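Wrist and hand clinic: January news

The Fekete Street clinic saw 78 people with wrist sprains in January, most of them after falls on icy steps. Bookings are open again from 8.30 in the morning.
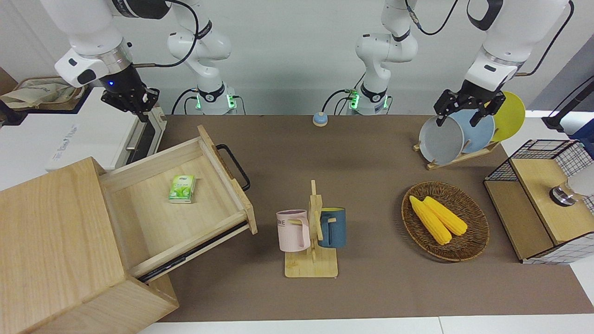
A sprained wrist usually needs a few weeks before it takes weight without complaint. Heavy pans can wait. Plates kept upright in a wooden rack, like the three on the table, are easier to take one at a time than a pile from a cupboard.

Bring your splint to every visit, even if you have stopped wearing it.

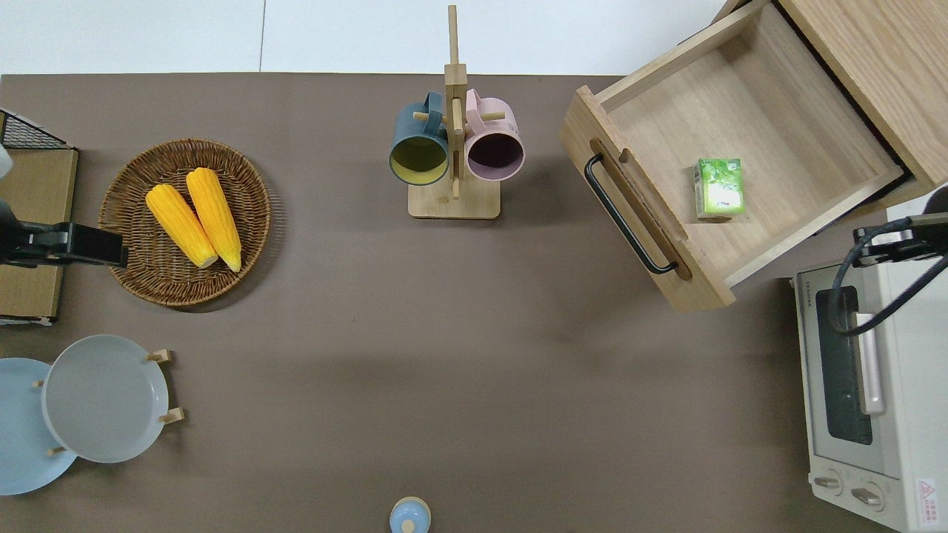

Getting an appointment

Ring extension 332 or ask at the desk. First visits last 44 minutes — please allow time for the form. Maarja Petrauskas is taking the new bookings.
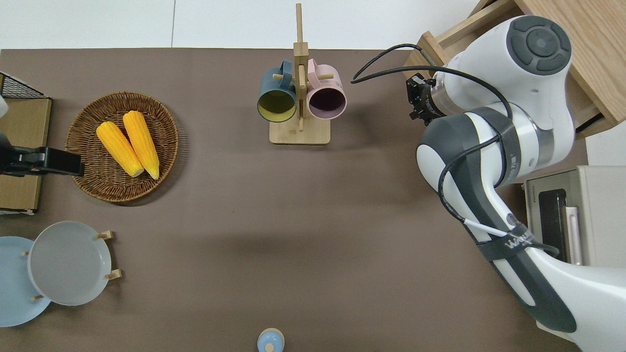 Zoltán Hegedűs wrote to ask whether he could come without a doctor's letter. He can, as long as the injury is under six weeks old.

Exercises should be done twice a day, and stopped if the pain gets sharp.
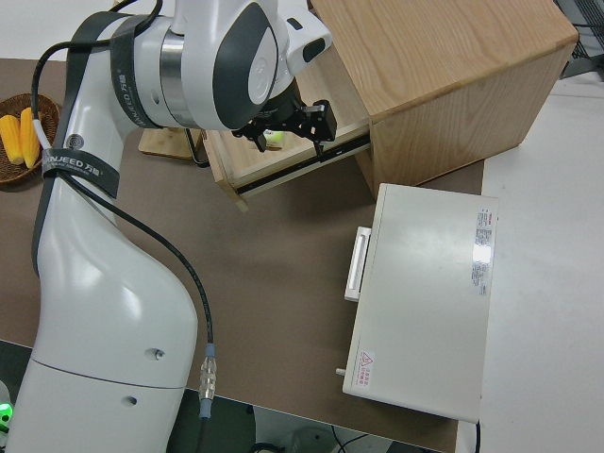 Grip is the last thing to come back for many people. Start with light jobs and use the good hand for anything stiff. If a drawer sticks, leave it open as it is here until you next need it.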